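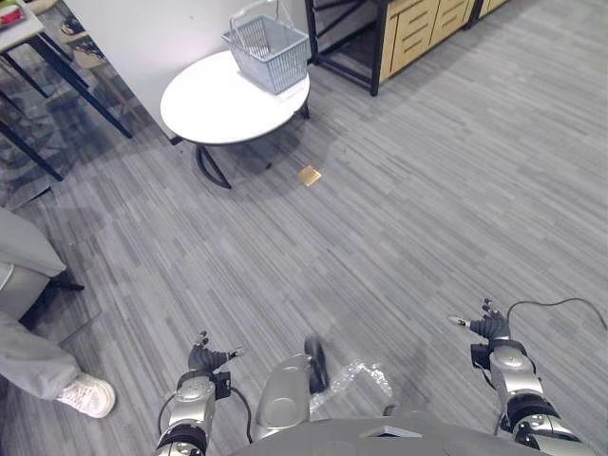
Striped gray carpet, seen from above.

About Stoleck

Stoleck is a translation and interpreting office. We work for hospitals, school districts, courts and small businesses that need to be understood in more than one language. The company was started by Ohemaa Nyarko and Baiba Eglītis, who had both worked as staff interpreters at the same county clinic and kept getting calls from other clinics after hours.

The first office was a rented room above the Sostholm pharmacy, with one phone line and a fax machine. We now have 8 people on staff and work with 370 freelance translators and interpreters. Last year they handled nearly 4,000 assignments, most of them medical appointments and parent-teacher meetings.

What we do

Written translation covers forms, letters, handbooks, contracts and patient leaflets. A second translator reads every job before it goes out. Interpreting is offered in person or by phone. Phone interpreting starts at 6 a.m. and runs until the last hospital shift change at night. We do not use machine translation for medical or legal work.

Who we are

Ohemaa runs the company and still takes court assignments in Twi. Baiba is in charge of written work and the style guides. Onyekachi Ugwu schedules the interpreters — if you call to book someone, you will most likely talk to him. Valdis Paju looks after billing and contracts. Sơn Vi trains new freelancers and gives the Saturday class on medical terms, which is open to anyone who has signed up with us.

Working with us

Quotes for written work are sent by the next business day. For interpreting, please give us the language, the address and the expected length of the meeting. Freelancers can apply at any time of year, and the next round of language tests is in October.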